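Kedent to close Rulby converting line, move paper towel production to Vornska

Tissue maker Kedent will shut the older of its two converting lines at Rulby in April and transfer household towel production to its plant at Vornska, the company said in a statement to customers.

The Rulby line rewinds parent reels into kitchen towel for private-label buyers. It has run below capacity since the loss of a supply contract with the retailer Nogueira, which moved its orders to a mill closer to its own warehouses. The second line at the site makes folded napkins and is not affected.

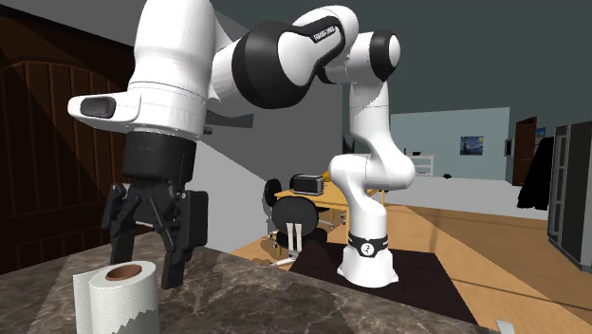 Embossing and core changes

Vornska will run the towel grades on a rewinder installed last year. Sheet length and ply count stay the same, but the embossing pattern will be deeper, and cores will be wound from a heavier board. Item code 703, the standard two-ply kitchen roll, is the first to transfer.

Operations director Birger Sæther said the heavier core was chosen to reduce crushing in transit. "Most of our claims are for rolls that arrive oval and won't turn on a holder," he said. "The paper is fine, the core is not."

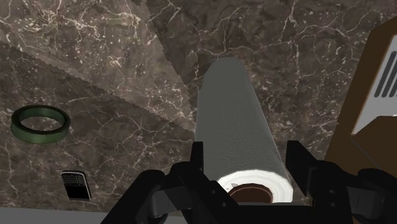
Kitchen towel on a stone-look countertop. Private-label grades will move to Vornska.

Ten jobs at Rulby are affected. Plant manager Sawsan Hourani said staff would be offered posts on the napkin line or in the reel store - both of which have open shifts - before any notices are issued.

Customers with standing orders do not need to reorder. Pallet labels will carry the Vornska site code after the transfer, and delivery times are unchanged.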